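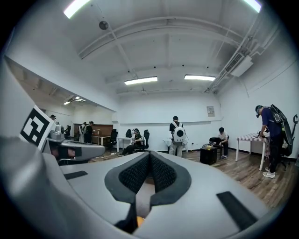
Photo: Nathalie Kennedy

Nov 30, 2024

Long day on the grippers at Jukalgate. Most of the room was busy with something, and the checkered table got the most use again. My arms are sore tonight and I went through two coffees before lunch.

Mervin Leclerc asked me over dinner whether a machine could clear our kitchen table yet. I said no. He wanted a better answer than that, so I have been trying to write one down.

Picking up a thing is mostly fine. A ball, a box, a plate if it isn't too close to the edge. What goes wrong is the next step, where the thing has to go somewhere and there is already something in the way. In April we had 36 tries at table clearing and I would have accepted 17 of them from a ten-year-old.
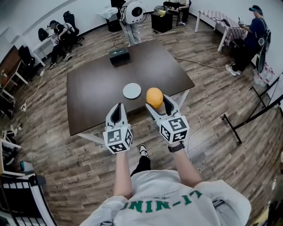

Doing it with grippers in my own hands makes me slow down. I can't feel how hard I'm squeezing, so I watch the fingers the whole time. Five minutes of that is tiring. At home I clear a table while talking and don't look at half of it.

The total stands at 1,612 recordings. Gosselin thinks folding cloth should come next. I would stay with plates for now. The Stirex people want bin sorting for their shop floor, and I think that will work first, before any kitchen does.

Mervin did the dishes. Need to call Brotard in the morning about the spare pads.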